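Shukla Tabletop Set: notes on the objects

Maintained by Inês Bragança and Marcus Esposito. Last edited 18th March. 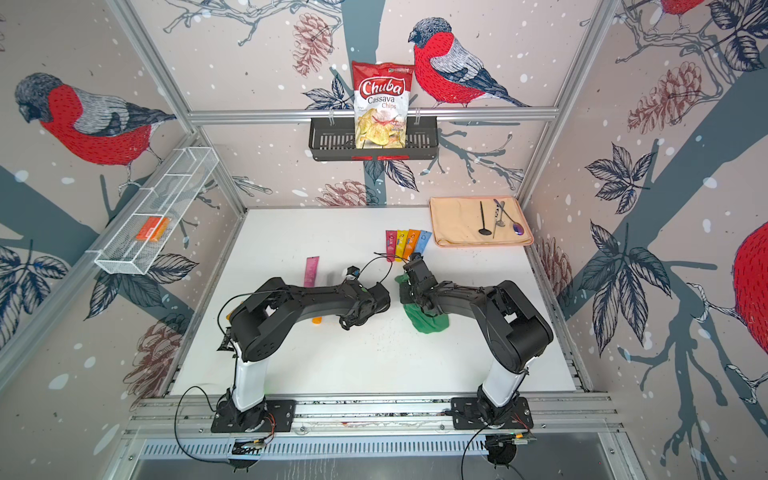 Shukla is a collection of short tidying and sorting tasks done with small household things on a white table. It has 834 recordings in 20 folders, one folder per task.

Objects

Cloths: a bright green one for the folding and wiping tasks, and a peach-colored mat that the utensils rest on.
Utensils: a black ladle-shaped spoon, a silver spoon and a slim metal utensil.
Sachets: five, small and flat – red, yellow, light blue and two orange. The labels call both orange ones sachet_orange.
Tube: pink-magenta, listed as tube_pink.

Layout

Sachets start along the back edge, the mat in the back right corner. The green cloth starts crumpled in the fold tasks. The patterned wallpaper with the bullfinches stays up for the whole set.

Known problems

Folder 2 was relabeled in January by Wanpen Rungrueang, and older copies still say "towel" where we now say "cloth". In 169 recordings the note on the final cloth position is missing.

Send corrections to Marcus.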